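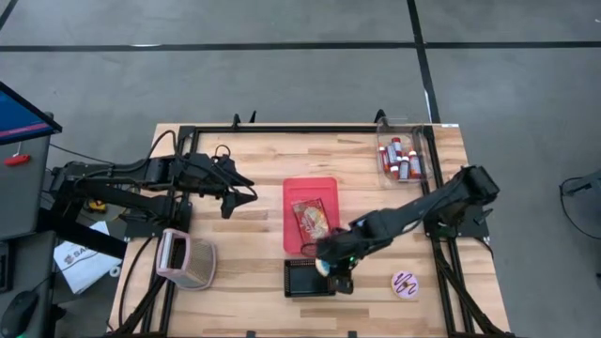
Do people in Nutdale still use the library?
Student project by Kelly Parsons, June 2026

I picked the library because I more or less grew up in it (my nan took me every week and I always got the same book about otters). When our tutor, Mr Naylor, said we could study any local service we liked, half the class went for the buses, so I thought I'd have it to myself. Then Reece Bunting picked it too and we ended up sharing the work, and I'm glad we did, as he is much braver than me at talking to strangers!

We had two questions. Who goes to the library, and what do they go for? The branch manager, Ruwan Ranasinghe, gave us the visitor total for January, which was 2,647. He also told us 1,113 books went out that month. So straight away we could see that plenty of people were walking in and not borrowing anything -- I hadn't expected the gap to be that wide.

To find out what they were doing we made a one-page survey and stood by the returns desk with it after college. We got 69 filled in. The most common answer was using the computers, then reading the papers, then "somewhere warm to sit", which wasn't even on our list. People wrote it in the box at the bottom. Borrowing books came fourth. One man wrote a whole side about the large print section and how it hasn't changed in years, and I've put that in the appendix because he clearly wanted somebody to read it.

There are problems with our survey. We only went in the late afternoon, so we missed the toddler singing group and most of the retired people, who Ruwan says come in before lunch. Question four was also badly worded and several people ticked both boxes. Reece wants it on record that I wrote question four.

If I did it again I'd go at different times of day and visit the Dristdale branch as well, to compare. It's smaller and shuts at three -- I'd like to know whether their readers come over to us.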